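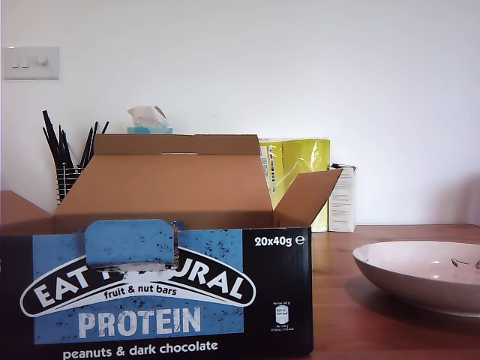 Figure 3. Open display carton with the tear-off tab folded up.

3.2 Snacking and shift length

I went in expecting the long-shift people at our Drovport site to snack more, and they did — but mostly before midnight. Of the 200 diaries we handed out, 160 came back with enough colour in them to code. Chie Oshima read the lot twice (bless her!) and we disagreed on just 23 entries, mostly over whether a bar counts as a meal.

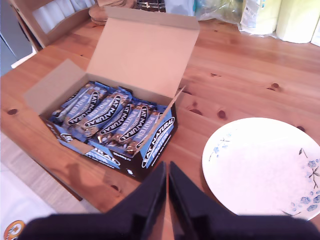
Figure 4. Wrapped Eat Natural protein bars in an open box.

I'd call it a meal if you sat down for it. The Trudine night crew rarely did, and their September diaries say so in pretty salty language.

Last updated 6/17/22
23 shares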